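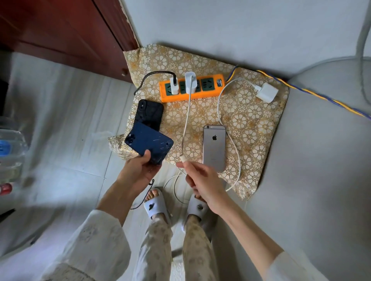
## Tavavero home task recording service

**1/4** Mircombe has opened its review of Tavavero, a service that supplies household task recordings for robot training. The first task is phone charging.

**2/4** Each session uses ordinary phones, cables and a power strip. Cable handling remains difficult for two-finger grippers.

**3/4** The plan on offer covers 200 recordings in 16 homes, delivered within six weeks.

**4/4** Findings will be posted in June. Inquiries may be sent to Napaporn Thongdee.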